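Chevalier Hospital to offer overnight dialysis in Zurnik

Fri 7 May

Kidney patients in the Zurnik area will be able to have dialysis while they sleep when a new overnight unit opens at Chevalier Hospital in August.

The unit will have six beds on the second floor of the hospital's east building, in rooms that were used for outpatient physical therapy until last winter. Patients will arrive in the evening, be connected to a machine by a nurse, and go home the next morning. Treatment will be given three nights a week at first.

Dialysis does part of the work of the kidneys when they can no longer clean the blood well enough on their own. Most patients who go to a clinic for it are treated during the day, usually in sessions of three to four hours. The overnight sessions at Chevalier will last longer and run at a slower rate.

The hospital said the slower pace can be easier on the heart and may leave some patients less worn out afterward. It also frees up the day for work, school or looking after children. Overnight treatment does not suit everyone, and each patient will need to be approved by a kidney specialist before getting a bed.

Chevalier's kidney department saw 2,361 patients last year. Most of them do not need dialysis and are followed with blood tests, medication and advice on diet. The number who do need it has gone up each year since the hospital took over kidney care from the former Molteo clinic, and the daytime unit has had a waiting list for its morning sessions since the fall.

Patients from Molteo and the villages beyond it now travel almost 50 miles each way for treatment. Many rely on the hospital's shuttle van, which makes the trip twice a day. The van schedule will be extended on treatment nights, with one run into Zurnik in the early evening and one back after breakfast. Riders will need to book by noon on the day before.
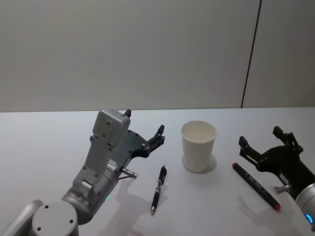

A robot arm over a white tabletop, with a light gray wall behind it.

Hospital managers first raised the idea of night treatment three years ago. It was put off twice, once over staffing and once when an inspection found that the water lines in the east building were too old. Dialysis machines need a steady supply of specially treated water, and the pipes on the second floor have now been replaced along with the filters. A final round of water testing is planned for early summer.

The regional health board approved the unit's operating budget in the spring. The building work was paid for from the hospital's capital fund and from the Timura Fund, a local charity that supports kidney and liver patients. The charity said it received gifts from 951 households during its winter appeal. Part of that money went toward the beds and reading lamps, and part was set aside to help patients with travel costs.

Patients will not be charged extra for choosing a night session. Those with private insurance are being told to check with their insurer before they switch, as some plans ask for a new approval when the length of treatment changes. The hospital's billing office can provide the forms.

Each night will be staffed by two dialysis nurses and a technician, with a kidney doctor on call. The nurses have been chosen from the daytime unit and are taking extra training in overnight monitoring. Their places on the day shift are being filled, and the hospital said one of those jobs was still open this week.

Sleep is a common worry among patients who ask about the program. The machines make a low hum, and their alarms can go off when a line is bent or a patient rolls over. Nurses will use a central screen to follow blood pressure and machine readings, so that lights in the rooms can be kept low. Curtains and doors have been fitted between the beds. Patients may bring their own pillow, blanket and headphones.

A light supper will be served before treatment starts, and breakfast before patients leave. The kitchen will follow the same limits on salt, potassium and fluids that apply in the daytime unit. Patients who take medicine at bedtime should bring it in its original package and show it to the nurse when they check in.

Visitors will be allowed until the start of treatment but not overnight. An exception will be made for patients who need a family member or aide to interpret for them, and a reclining chair will be provided in those cases.

To be considered, patients must already be on regular dialysis and have been stable on it for several months. They must be able to walk to the bathroom before and after treatment with no more than light help. People with untreated sleep apnea will be asked to see a sleep doctor first. Pregnant patients and those who have had recent heart surgery will stay in the daytime unit, where a doctor is present on the floor.

The program is open to patients waiting for a transplant. Moving to night treatment has no effect on a person's place on the transplant list. Those patients will be asked to leave a second phone number with the night desk so they can be reached if an organ becomes available during a session.

Patients who try the overnight unit and find they cannot sleep, or do not like it, may go back to daytime treatment. The hospital said it would hold a patient's old slot for the first month. After that, the patient may be offered a different day or time.

Chevalier will review the unit after its first year. The review will look at blood test results, hospital admissions, missed sessions and what patients say in a survey. If demand is strong, the hospital could add treatment on other nights without needing more beds. A second room next to the unit has been fitted with water lines but will be used for storage for now.

Home dialysis will continue to be offered as before. The home training nurse is in the clinic on weekday mornings and will also answer questions about the overnight program from patients who are deciding between the two. Some patients who would like to be treated at home are not able to do it, often for lack of storage space or a helper, and the hospital expects several of the first beds to go to people in that position.

An information evening for patients and families will be held in the hospital's main meeting room later this month. Staff will show the rooms in small groups and a dietitian will be there to talk about evening meals. The date will be posted at the kidney clinic desk and mailed to current patients. People who cannot get to Zurnik can ask for the same information by phone, or pick up a printed guide at the health center in Molteo.

Applications are open now. Forms are available from the kidney clinic on the ground floor and should be returned to the same desk. Patients who have already told their doctor they are interested still need to fill one out. The clinic will contact applicants in July to arrange an exam and a visit to the unit before treatment begins.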